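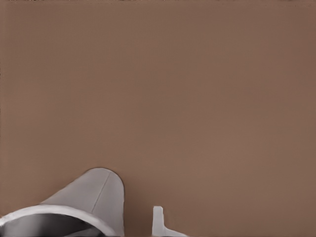 Water use, second winter

The September bill came in at 27 kilolitres for the quarter, and I spent an evening reconciling it against my own readings. The meter at the front boundary read 3,262 when I checked it at 7 am. My spreadsheet said it should have been lower, so one of us was wrong. It was me. I had entered a reading twice in July and carried the error forward.

With that fixed, overnight flow is the number I care about. Method: read the meter last thing at night, use no water, read it again before the kettle goes on. The red litre dials moved by 2 litres over eight hours. A dripping cistern will do that, and ours was dripping. I replaced the inlet washer and the seal, and the next overnight reading showed no movement.

The rainwater tank is harder. Its gauge is a float on a string, and the string stretches. Ratree Nakpan suggested dipping the tank with a marked length of conduit and working out the volume from the internal diameter - slower, but repeatable. By that method we held 2,619 litres at the end of the month. The float gauge put it noticeably higher.

The laundry is still on mains. Moving it to the tank needs a changeover valve and a plumber to sign off on the backflow protection. I have a quote from Drotar and am waiting on a second one.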